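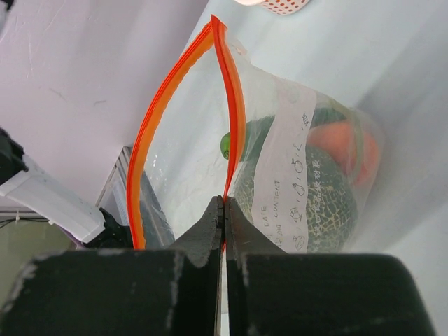 Cliltel Opens Data Room for Two-Armed Robots in Sullton

Friday, October 30, 2020

Cliltel has started recording household and kitchen tasks at a new site in Sullton, where operators guide pairs of robot arms by hand controls and save each attempt as training material for a learning system.

The company has taken over the ground floor of the former Inddale packing building, put up in 1971. It has 3 workstations there, each staffed by 2 operators per shift. One drives the arms and the other resets the table and marks each recording as usable or not.

The first set of tasks deals with produce and food storage bags. Operators work with zip-top bags holding melons and other fruits and vegetables, with one gripper pinching the edge of the opening. Small cameras near the grippers record the work at close range.

Nermina Georgiou, who runs the site, said thin plastic was chosen early on purpose. "Clear film is hard for the cameras and hard for the fingers," she said. "It folds differently every time, so a handful of recordings won't get you far. We want the heavy bags, the wrinkled bags and the ones where the strip slips away."

Failed attempts are kept in a separate set. Georgiou said the team has not decided how much of that material will go into training.

Operators record for up to 8 hours a day, with the contents and position of the bags changed between attempts. The learning system, called Machala, is trained at another Cliltel office and is sent new recordings every night.

Work on bags will continue until January, when the site moves on to jars and lids. Cliltel has not said whether the recordings will be made available to outside groups.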